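Section 4: Running the hand gripper table at an open day

I've run this table at Bodulley twice now, and the June visit was the better of the two, mostly thanks to Siobhán Hanrahan, who made me write everything down afterwards. Do the charging and pairing in section 3 first or you'll be fiddling with menus while people wait!

4.1 Laying out

1. Pick a low table, so that children can reach, and spread a cloth over it. A patterned one is fine.

2. Put out one clear container of small bits and pieces. Ours is a little survival kit, and visitors love guessing what's inside.

3. Leave elbow room on both sides (I always forget this). Two people with grippers take up far more space than you'd think.

Note: creases in the cloth don't matter much, but smooth out any big ridge right next to the container.

4.2 The first pick

4. Open the lid and let it lean back. Choose something with a flat edge to start with.

5. Come in from the side, with one finger above the edge and one below, then squeeze slowly. 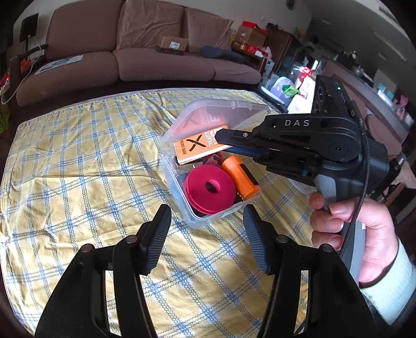
Step 5: fingers above and below the end of the pocket guide.

6. Let go of the handle gently. Snatching your hand open flings things, as Donal Keane's shirt button found out.

Caution: keep little fingers away from the pivots on the arms. They do pinch, and I've the blood blister to prove it.

4.3 Whole-pouch lifts

7. Once somebody has the hang of single items, move on to a full zip pouch. Do the zip up first, please!

8. Grip it across the bulky part, where the pads have something to press on. Holding it by the thin top strip only makes it swing about.

9. Swap people over after 5 minutes. Wrists get tired, and the queue gets grumpy.

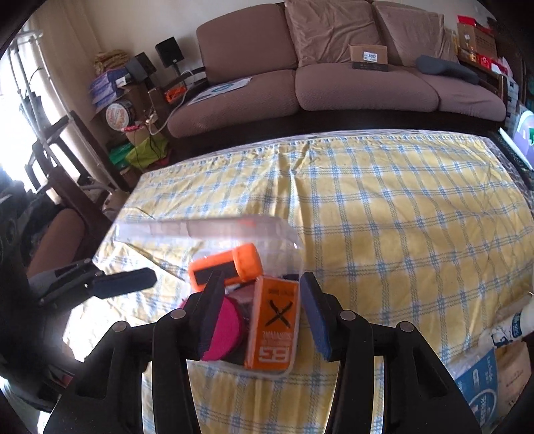 Can one person work both grippers at once?
With a bit of practice, most adults can, but start them on one hand and add the second when they're comfortable.

4.4 Packing up

10. Wipe the pads with a barely damp cloth and leave the grippers open overnight. Orathai keeps the spare pads, so tell her if any are peeling.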